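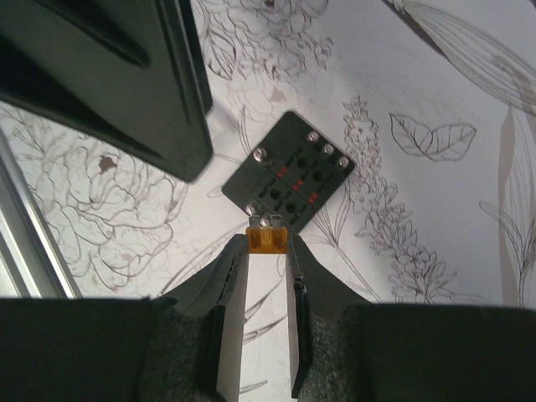 Philomena reckons I should have waited for the box set, and she told me so twice on the phone before I'd even found the remote. She says streaming things come and go and one morning you wake up and the lot has vanished. She may well be right, but I have waited long enough for Lobo and I wasn't going to wait on a box set as well.

Diary > Television > Old Cartoons

June 26, 2023

Print this entry | E-mail to a friend

So, Lobo! All of it, sitting there on Funon without so much as an announcement. I was only looking for something to have on while I did the ironing, and there was that wolf with his torn ear and the enormous yellow moon behind him, and I'm afraid I let out a noise that brought the dog in from the verandah.

I should explain for anyone who didn't grow up with it (which I gather is most people) that Lobo was a cartoon about a wolf who runs a night ferry across a haunted lake. It played on Saturday mornings after the farm report, and if Dad was slow with the farm report you missed the opening song, which was the best bit. My brother and I used to sing it in the bath with the wrong words. I heard the proper words last night and I like ours better.

There are 18 episodes. I'd have sworn it was more like a hundred, because it seemed to go on for my entire childhood, but I suppose they just kept showing them around again. I've watched two so far. The first is slower than I remembered, with a great deal of rowing in it, and they've plainly used the same bit of lake over and over. I didn't mind one scrap. The second is the one with the lighthouse keeper's ghost, and I was surprised to find I still didn't care for the stairs part and got up to put the kettle on until it was over.

The colours are lovely. I only ever saw it on Nan's little set, where everything came out a sort of pea green, so I had no idea the ferry was red. Red! All these years I've been picturing a green boat. The sound isn't so flash, I'll admit, and the old ferryman mumbles so badly that I had to put the captions on, and then the captions called him "Mr Loaf" for a whole episode.

I rang Akua to tell her and she wanted to know if Codadine was on there too, that being the one she was mad for, with the underwater school. I looked and it isn't. She was quite put out. I offered to have her over for Lobo instead and she said she'd think about it, then asked what I was cooking.

Anyway, the ironing is still in the basket and I've told myself one episode a night, no more, to make it last. We'll see how that goes. Tonight should be the one with the frozen bell.

3 comments

Davoud Karimi
The frozen bell is the fourth one, I think, you've got the mirror island before it. Enjoy the owl.

Korkor Antwi
We had it dubbed where I was and the wolf had a very posh voice. Heard the original in January and couldn't get used to it at all. What were your bath words??

Theophilus Yakubu
Does Funon have the Christmas special or only the regular run? My kids have been asking.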